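Grinivholm Residents' Forum
Common Rooms and Furnishings
Posted Jun 29, 2018 by Milovan Vukčević

Subject: Pillows on the lounge ottomans

Residents are asked to comment on the proposed furnishing rules for the ground floor lounge. The draft states that each ottoman is to be kept clear when not in use, and that pillows are to be returned to the storage closet every evening. Comments will be considered before the rules are posted.

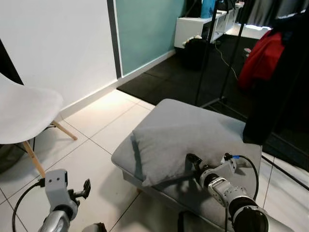
The draft treats an ottoman as a footrest only, and I would ask members to consider whether that is correct. Many residents use them as additional seating. A light gray pillow on gray upholstery, even a slightly wrinkled one, does not look untidy to me, and it is more comfortable than the molded plastic chair by the wall.

Ciobanu wrote:
I must respectfully disagree. Pillows left out in March were found on the floor on two occasions, and the tile is mopped nightly. The closet rule should stand.

Pludero wrote:
The closet is locked at night. Would the management accept one pillow per ottoman, laid flat? I would also request that bags be kept off the black floor mat, as the present rules do not mention them.

Ciobanu wrote:
One pillow is acceptable to me if the covers are washable. I do not agree that the ottomans are seats.

Milovan Vukčević wrote:
Both points have been added to the draft. The wording on seating remains open.

Last updated: Jun 29, 2018

Contact the moderators | © Grinivholm Residents' Forum | Back to top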